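Section 4. Setting Up a Padded Work Surface

This section covers fitting the Vukeo felt mat to a table or bench. Read it through before you start. The mat is easier to lay with two people, but one person can do it on a table that is clear on all sides.

4.1 Before you begin

Take the mat out of its tube and let it lie flat on a clean floor overnight. A mat that has been stored in a cold garage or van needs longer. Do not use a hair dryer, iron or heat gun to speed this up. The backing will shrink and the mat will not sit flat again.

Check that you have:

The mat
One roll of Tijani double-sided tape
Four corner pads
A soft brush or a vacuum with an upholstery head
A straightedge and a sharp utility knife, if the mat is to be trimmed

The tape is packed inside the tube and is easy to miss. Look for it before you throw the tube away.

4.2 Laying the mat

1. Clear the table and wipe it down with a damp cloth. Let it dry fully. Tape will not hold on a surface that has been waxed or oiled in the last few weeks.

2. Stick one corner pad at each corner of the table, set in about a finger's width from the edge. Press each pad down for a few seconds.

3. Run a strip of tape along the back edge of the table. Leave the paper on for now.

4. Roll the mat loosely with the felt side in. Set the roll at the back of the table and line it up with the edge.

5. Peel the paper from the tape and press the mat onto it, working from the middle toward the ends.

6. Unroll the mat toward you. Smooth it with the flat of your hand as you go. If a wrinkle forms, roll back past it and start again from there.

7. Tape the front edge only after the mat has settled for a day. If the table has a rail or lip at the front, tuck the mat up to it and stop. Do not force it underneath.

Note: Slight patches of lighter and darker color are normal in felt of this type. They come from the direction of the fibers and change when the surface is brushed.

CAUTION: Always cut on a separate board. Never trim the mat in place on the table.
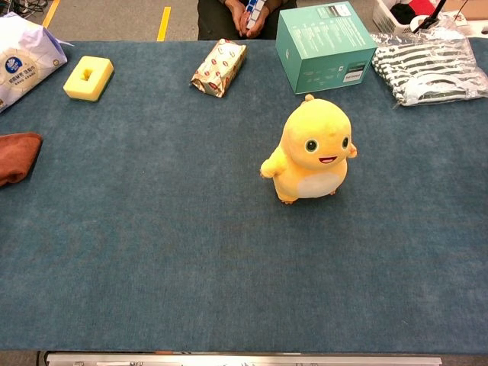

Figure 9. Blue-gray mat laid, with a plush toy standing on it.

4.3 Trimming to size

The standard mat is 2000 mm long and 1000 mm wide. It can be cut down on any side. Measure the table at both ends, as older tables are often out of square. Mark the back of the mat with chalk, lay the straightedge along the mark, and make several light passes with the knife. One heavy pass will drag the felt and leave a ragged edge.

If the cut edge sheds fibers, run a thin line of Vomeo edge sealer along it and let it dry for an hour. Wear gloves. The sealer is hard to get off your hands.

4.4 Daily use

The mat is made for light handling: sorting, wrapping, sewing, board games, and checking items that scratch easily. It is not a cutting surface and it is not heatproof. Keep glue guns, soldering irons and hot mugs on a tray.

Do not place anything over 43 pounds on a single small foot. Heavy items with narrow legs leave dents that may not come out.

4.5 Cleaning

1. Brush or vacuum the mat once a week, always in the same direction.

2. Blot spills right away with a dry white cloth. Do not rub.

3. For marks that remain, use cool water with a drop of dish soap. Dab from the outside of the mark toward the center, then blot dry.

4. Leave the mat uncovered until it has dried through. Covering a damp mat can cause a musty smell.

Never put the mat in a washing machine or dryer.

4.6 If something goes wrong

The mat slides: The tape has not bonded. Lift the edge, clean the table again and use fresh tape.

The corners curl: Weight them with books for two nights. If they still curl, add a second corner pad.

The mat feels lumpy: Something is trapped underneath. Lift the front edge and sweep below it. Staples and grains of rice are the usual finds.

Replacement tape and corner pads can be ordered from the Hilldale parts counter. Have the code from the underside of the mat ready when you call.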